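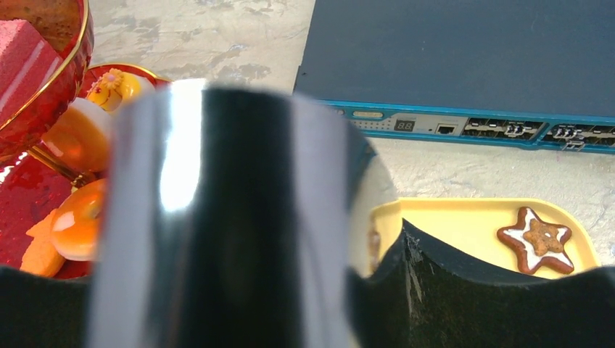
Rainer Kramer asked that the play food stay on the red plates through the end of March, as putting it away each evening costs the morning group nearly 11 minutes. The request is noted and accepted for the Munville room.

Tea table, setup 3. The tiered stand with the gold edging is to be kept on the marble-patterned top, with the mugs beside it and the woven coasters toward the front. The red glass is to be wiped with a soft cloth only – no scouring powder. 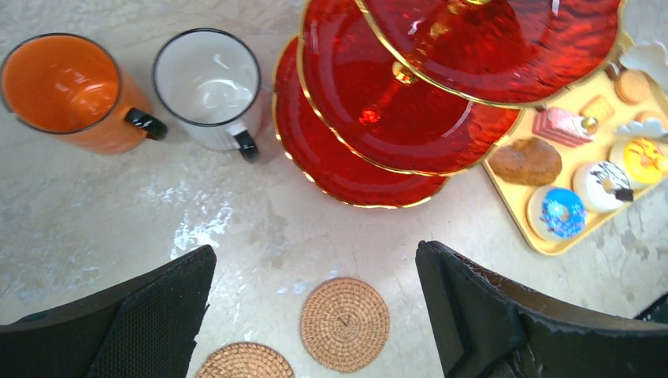 Mug handles should point the same way at the start of each session. The toy cakes and pastries are recorded under shelf number 637, and any piece found elsewhere goes back there.

Outstanding: a second set of coasters from Sitthorpe, and a decision on whether the pink block belongs with the tea items or with the sponges.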